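Category: News & Events > Territorial Governance, Regions

14 shares | 3 comments

New research network on cross-border town partnerships opens its doors in January

The Sondden Institute for Regional Studies is delighted to announce the launch of a research network on how small towns on either side of a border make decisions together. The network begins work in January with partners at the Bendus Center for Public Policy and the planning school at Trernesus, and it will run for four years.

Plenty has been written about large metropolitan regions that straddle a border. Much less is known about the smaller places, where two town halls may share a bus line, a water treatment plant or a swimming pool and have to work out who pays for what. Some of these arrangements rest on a formal treaty. Others began with a letter between two mayors and have carried on ever since, with hardly anyone outside the two towns aware of them. We think they deserve a proper look, and we can't wait to get started!

The core of the project is a survey of 80 town partnerships, followed by longer case studies in 7 of them. The survey asks who sits at the table, how often they meet, how money moves between the partners and what happens when one side changes its government. The case studies go further. Our researchers will sit in on joint council sessions, read through meeting minutes (in both languages, where both exist) and talk with the people who keep these partnerships going from one budget year to the next.

A second strand looks at residents. The team plans to send a short questionnaire to 1,000 households, asking what people know about the joint services they use and whether they feel they have a say in them. Earlier work by members of the group suggested that people often value a shared service highly without knowing that it is shared - and we would like to find out if that holds over a wider area.
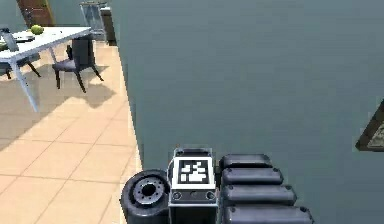
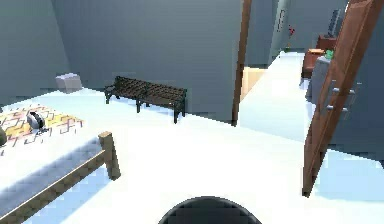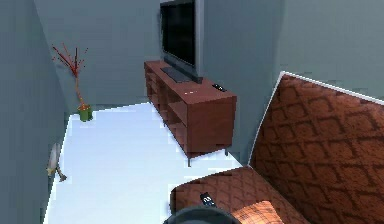
Hanan Zein said that the questions on money were the ones she most wanted to see answered, as two towns with different tax rules can spend years arguing over a bill that both of them are willing to pay. She added that she hoped the network would publish its findings in a form that town clerks could use at their desks, with the forms and model agreements included.

That wish is very much part of the plan. Alongside the usual working papers, the network will put out a set of short guides, starting with one on shared budgets and one on what to do when a joint agreement expires. All of them will be free to download. The survey data will follow once the names of individual respondents have been removed.

The network is coordinated by Anastasia Gkikas. It receives its main funding from the Nasrallah Fund for Public Research, with further support in the form of staff time from the three partner institutions.

"We have been talking about this among ourselves for so long that it feels wonderful to finally say it out loud," said Gkikas. "Some of the towns we contacted wrote back the same afternoon. They have stories to tell and they want to compare notes with one another, and so do we."

The opening workshop takes place on a Wednesday at the Sondden Institute, with a morning session for researchers and an afternoon session for local officials. Both are open to visitors, and there is no fee. Towns that would like to be considered for the survey are warmly invited to get in touch with the project office, whether their partnership is formal, informal or still at the talking stage.

Tags: cross-border cooperation, local government, multi-level governance, small towns

Related items
Call for papers: Borders and Budgets
Working paper: Who Speaks for the Region?
Notes from the Trernesus planning seminar
New guest researchers at the Bendus Center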